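Household Skills, Unit 4: Washing Up and Sorting Small Kitchen Things
Course handout, Gromville Evening School

Before the lesson

Please read this handout before you come to class. Bring an apron and one dish brush from home, if you have one. An old brush is welcome, because we will look at the condition of the bristles together. The class starts at 6:30 and the water in the kitchen needs a few minutes to become warm, so please be on time.

1. Why we sort first

Many people put everything in the sink at once and begin to wash. Then the small things lie under the large things, the knives are hidden in the foam, and the water is dirty after a short time. In this course we sort before the water runs. Every student gets one bin. Into the bin go only the things which can stand a knock: bowls, brushes, plastic cups, spoons. Glasses and knives stay on the counter, to the left of the sink, and they are washed separately.

The order of washing in our kitchen is:

Glasses
Cups and bowls
Plates
Spoons and forks
Knives, one at a time
Pots and pans

If the water becomes gray or has fat on the surface, change it. Do not wait until the pots.

2. The brush

A dish brush has two parts which need attention, the head and the handle. The place where they meet collects food. Scrub this place with a second brush, rinse, and stand the brush with the head up so the water can run down. A brush that lies on its side in a closed bin will dry slowly and will begin to smell.

Change the brush when the bristles point outward or when they stay flat after rinsing. In my own kitchen I use the simple Løken brush, and I change it every 11 weeks. You may find another rhythm, it depends on how often you cook.

3. The bowl

Wash the inside first, then the rim, then the outside, and at last the foot of the bowl. The foot is the ring on which the bowl stands. Students forget it more than any other part, and then the shelf becomes sticky. For a bowl with dried porridge or dough, use cold water and let it stand for 16 minutes. Hot water makes the dough harder to remove.

4. Taking things out of the bin

Take the brushes out before the bowls. A brush with a long handle can catch under the rim of a bowl, and if you lift the bowl first, both will move. Hold the brush near the head when the bin is full, and by the handle when there is more space. 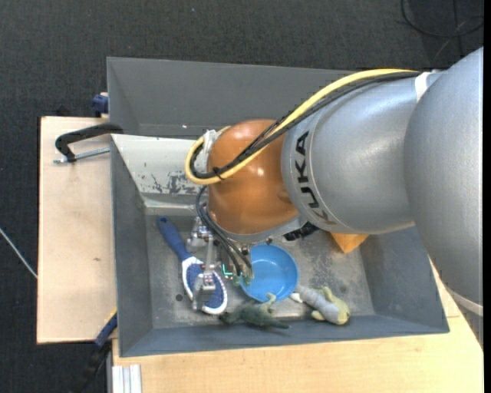
When the bin is empty, wipe it also. Begin with the sloping walls and finish with the floor, so that the crumbs go down and you collect them only once. Dry the corners with the end of the towel.

5. Where things belong

Bowls: lower shelf, the small ones inside the large ones
Brushes: the holder beside the tap
Spoons: first drawer
Towels: on the rail, spread out, never folded when wet

Exercise for home

Choose one drawer or one shelf in your kitchen. Take out everything, wipe the surface, and put back only what you have used since April. Write down how long it took. Most students need 30 minutes for the first drawer and less for the next one. Bring your notes to Unit 5, where we will speak about detergents and hard water.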